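Speaker notes: Choosing and Living With Natural Stone
Spoken version, March 22, 2018

Slide 1. Opening
Thanks for staying past lunch. I have 45 minutes and I plan to leave time at the end for questions.
This talk is for people who sell, specify or look after stone counters in homes. I worked the showroom side at Barer before I moved over to maintenance, so most of what I say comes from callbacks. A callback is when the customer phones after the job is paid for and is unhappy. I logged 200 of them before I put these notes together.
Ask for hands: who has marble in their own kitchen? Wait for hands.

Slide 2. What people mean by marble
Customers use the word for anything with veins. Fabricators often use it for any stone that takes a polish. Geologists mean limestone that has been changed by heat and pressure.
It matters at the sales desk. A customer who has had granite for years and switches to marble will treat it the same way, and the first cut lemon will leave a mark.
Say this slowly: acid etches marble. A sealer does not stop etching. A sealer slows down stains. Those are two separate problems and the customer needs to hear about both.

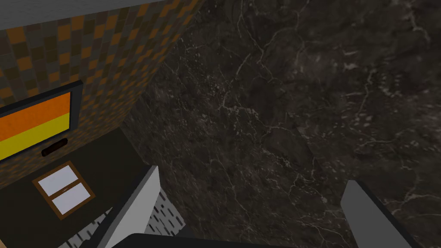

Slide 3. The callback log
Of the 200 calls, the largest group was etching. Next came water rings, then chips at the sink cutout, then seams. Only 18 were about the color of the stone itself, and nearly all of those came from people who had picked from a hand sample.
A hand sample is fine for ruling things out. It should not be used for the final choice. Send them to the slab yard. If they can't go, get them a photo of the full slab with the slab number written down.
Pause here. Someone usually asks about small jobs. Same answer for small jobs.

Slide 4. Dark stone
Dark marble sells well from the showroom floor and then brings in more calls than white. Dust shows. Hard water shows. An etch on a dark polished top is a pale dull spot, and it can be seen from across the kitchen.
I don't talk people out of it. I ask how they cook, who wipes down at night, and whether they mind seeing wear. If they say they want it to look the same in ten years, I show them something else.
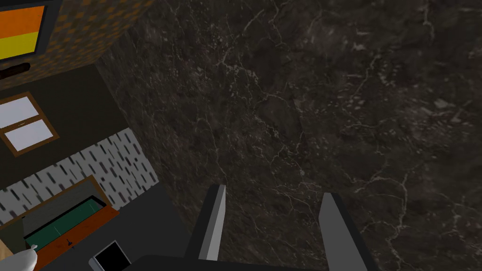 Dark marble with fine white and pale gray veins, some of them running diagonally.

Slide 5. Veins and seams
Veins are where other minerals worked into the stone. Some are sound. Some are weak spots. Run a fingernail across. If it catches, ask the yard whether the slab has been filled or backed with mesh.
Plan the seam before the slab is cut. Lay the template on the slab and have the customer sign off on where the veins will land. At the Lorano job we skipped this on an island with a waterfall end, and the veins ran one way on top and the other way down the side. We replaced the end panel. The bill for that was $1,219, and we paid it.
Do not read out the rest of the Lorano story unless asked.

Slide 6. Finishes
Polished: deepest color, shows etching most.
Honed: flatter color, hides etching better, shows oily fingerprints on dark stone.
Leathered: some texture, good on dark stone, harder to wipe flour out of.
Pass around the three Valente samples. Start them on the left side of the room and ask for them back.

Slide 7. The handover visit
This is the part most shops leave out. Go back once the kitchen is in use and spend a few minutes with the owner. Put a few drops of water on the counter and wait. If the stone darkens, it needs sealing. Show them how to do the test on their own.
Leave a care sheet. One page, large type. Neutral cleaner, soft cloth, no vinegar, no bathroom sprays, no scouring powder. Wipe up wine, tomato and citrus right away. Use a board for cutting and a trivet for pans.
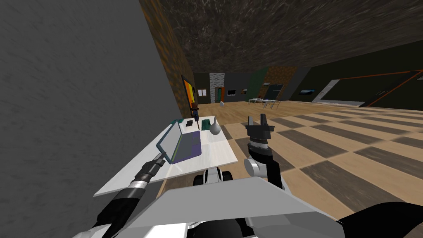 Write the sealer name and the date on the back of the sheet. The next person who services that counter will want to know.
At Osimell we started handover visits in September and the etching calls dropped. The stone was the same. The owners knew what to expect.

Slide 8. Questions I usually get
Can an etch be fixed? Light ones on honed stone, yes, by hand with a polishing powder made for marble. On a polished dark top, call a pro.
How often to seal? Go by the water test and ignore the calendar.
Is quartz easier? Yes. It does not like hot pans.
Care sheets are on the table by the door. Take as many as you need.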